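About us

Hello, and welcome to Gundelville! I'm Kinga Bodnár, and I look after the bedroom side of things, meaning the tidying, sorting and bed-making jobs that we try to teach to robot arms. Ferdinand Aebischer and I set the group up with a borrowed desk and a great deal of coffee, and there are 6 of us now.

Our method is called Virág. People carry grippers from room to room and do the chores themselves, and the arm learns from those recordings. No one has to steer a robot by joystick (I've tried it, and my pillowcases have never looked worse).

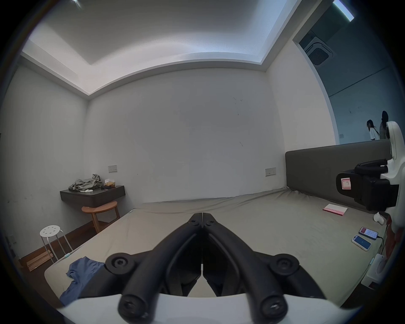
Virág learns best from rooms that people live in, and that's been our big finding so far. We trained one version on 1,000 recordings from our tidy test room and another on 585 from ordinary bedrooms, and the smaller set won on nearly every job we tried! Karim Hegazy reckons it's the awkward bits that do it. A phone with its cable still plugged in, next to a second phone and a paper card on a wrinkled sheet, makes you choose what to move first, and a crumpled blue cloth on the same bed wants a completely different grasp. Our test room had one folded towel and a box, bless it.

We've since gone up to 2,262 recordings, all from bedrooms, and Beatriz Arruda is busy checking whether the gain holds when the light changes. Soft things are still hard for us. The arm will pick up a sock quite happily and then let go of it in mid-air, and Ildikó Csonka has been chasing that one since March.

The software that sorts our recordings is called Nurine, and we're always glad to talk to other groups about how it works. Drop us a line, or come by for a cup of tea if you're near. Ferdinand usually has biscuits.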